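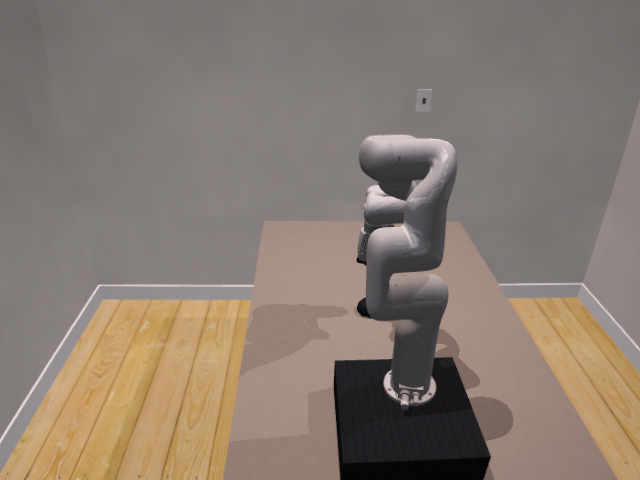 A robot arm in a computer-made room, folded up on its black pedestal.

Practice Inside a Computer

A robot arm learns a task by trying it many times. With a real arm this is slow, and mistakes can break parts. Mirjam Van Hecke and Vaughn Baptiste at the Seltport lab let the arm practice in a simulation first. A simulation is a computer program that copies how real things move.

The task was to reach for a point above the table. A program called a controller chose how far to bend each joint. After each try, it got a score. A small miss scored better than a big one. The controller then changed its choices a little and tried again.

The team trained two controllers. One always practiced with the same settings. For the other, the computer changed the weight of the arm and the stiffness of its joints before each try.

Both were then tested on a real arm, with 25 tries each. The first reached the point three times. The second reached it 22 times. A real arm never matches its computer copy exactly, and the second controller had practiced with many different copies.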